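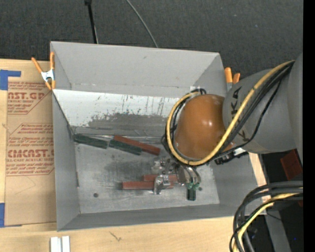 I'm back in a town with a grocery store, so I can finally post this. Three weeks at Clitmont, and the only way to get a signal was to drive up to the tank on the ridge and stand on the bed of the truck. I did that once, on a Sunday, to call my mother. She told me about her neighbor's fence for 20 minutes and then the call dropped.

The job was weaning. Clitmont runs cows on the flats and sends the calves over to Stollanmont once they're off their mothers and eating well. There were 698 calves on the books when I got there. Jana Buschmann runs the crew and had me on the back gate for the first few days, so she could see whether I'd pay attention. I mostly did. I let a bunch of cows through with the calves on the second morning and we had to run the whole lot again. She didn't yell. She just said "again" and walked back to the front.

Days started at 4:30. Breakfast was eggs and whatever meat was left from supper. We'd be saddled before it got light, and by ten it was too hot to push anything very far, so we did the yard work in the middle of the day, which I think is backwards, but there is a roof over the chute and none over the flats.

They gave me a bay gelding called Prellby. He is sixteen and knows the work better than I do. He doesn't like plastic bags or being caught. Once he's caught he's fine. I came off him one time, at a walk, when he stopped to look at a bird and I kept going. I landed on my hip and it still hurts when I sit in a car.

The noise is what I wasn't ready for. The calves bawl for three nights and the cows stand on the other side of the fence and bawl back. My bunk was almost 100 yards from the yards and it might as well have been in them. The first night I slept an hour. The second night I put a sock over each ear and tied a shirt around my head. On the fourth night it stopped and I woke up anyway.

After that we walked them around the yards on horseback every morning so they'd get used to being handled. I liked that part the best. You go slow, you don't talk much, and by the end of the week they'd string out through a gate without anybody pushing. Jana let me take the lead for the last two mornings.

We trucked them out on the Friday. I rode along as far as the Woldegiorgis turnoff and got dropped at my car, which had a flat.

I've done laundry twice since then and my jeans still smell like the yards. Jana has asked if I want to come back in November for the second round. I said yes before I asked what it paid. I need to buy earplugs and a better hat, and get the spare fixed.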